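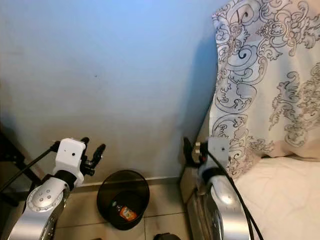

I had promised Phyllis Goodall I would write this up while it was still fresh, and of course I then went away for a fortnight and left my notebook in the wrong coat. So, with apologies to Phyllis, my account of the Drorkico open day on 8 May 2019, which I enjoyed far more than I expected to.

We went over to Traststead on the early bus, the two of us with sandwiches, and were met at the door by Stijn Visser, a very tall young man with a very soft voice. They had put us into small groups and ours was the second to go round. First came tea (good tea, in proper cups) and a short talk from Ans Verhoeven, who runs the household side of things. She told us the project is called Plukden and that it has been going for 2 years, and that what they want is a machine that can tidy an ordinary bedroom without anyone having to tidy it first. I laughed out loud at that and so did the lady next to me.

Then we went through to the bedroom itself. I had imagined something like a laboratory with a bed in it, but it felt like somebody's spare room - tiled floor, pale blue-white walls, a bedspread covered in great curly grey and black scrolls that my aunt would have fought you for. The robot has two arms, silver lower down with white housings at the top, and black fingers on the ends. They come up on either side of whatever it is working on, rather like a person about to lift a casserole out of the oven.

The job for our group was the bin. It was a round one in smoky see-through plastic, standing on the tiles by the wall with an orange and white wrapper at the bottom, and Stijn explained that it was a good deal harder than it looked. A dark bin with a dark inside is difficult for the machine to judge, he said, and when the plastic lets a bit of light through it is harder still to know where the rim begins. I have knocked over enough bins in my time to feel some sympathy.

Up went the arms, and there was a long pause with the two sets of fingers facing each other across the floor. A man behind me whispered, "Is it thinking?" and Ans whispered back that in a way it was. When it did get hold of the rim we all let out our breath together, and Phyllis clapped! The first lift was crooked and they set the bin down and tried again. The second was much steadier, and Stijn looked more relieved than any of us.

Afterwards there were questions. Kenneth Ogilvie, whom some of you will remember from the allotment evenings, wanted to know what it would cost to run, and got a long and careful reply that I'm afraid I didn't follow. I asked whether it could change a duvet cover. Not yet, said Ans, but they have had a go at pillowcases, and 24 people have put duvet covers on the wish list, so I'm in good company.

There is another open day in June and you need to put your name down with Ruben De Graaf at the front desk. Wear comfortable shoes, as there are no chairs for visitors in the bedroom. Phyllis has already booked for both of us and says she is bringing the cake this time.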